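Project update from the Urport robotics club, thread of a few posts. We're on the simulation half of the year now, so no hardware until March.

The task is tidying. The arm is placed in a made-up room with objects left on the furniture, and it has to pick up the one it's asked for. Each team got the same 200 room layouts to practise on.

Our team is called Prekitz. There are five of us, and Cornel Bucur is looking after the grasping code. I do the layouts and the logging, so if a run has the wrong name in the results sheet that's me.

We started with tables and moved on to sofas last week. Sofas are harder. The seats are rounded, there's a seam between the cushions, and the backrest gets in the way of the wrist.
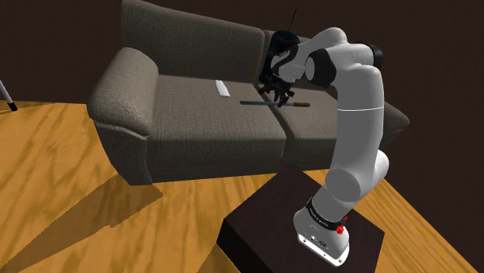
Long thin things are the worst on a sofa. If one lies across the seam the fingers have to come down near its middle, and a small error in height means they press into the cushion and the run is stopped.

Numbers so far: 2,096 attempts on the sofa layouts, 701 counted as successful. To count, the object has to be lifted and held for 2 seconds. Table layouts are well ahead of that.

Cornel wants to slow the last part of the descent. I'd like to try turning the gripper to match the object first. We'll run both overnight on the Marchuk machine and compare.

Next meeting is at 5 pm in the usual room. Bring your own laptop and please pull the latest layouts before you come, the old ones have the floor at the wrong height.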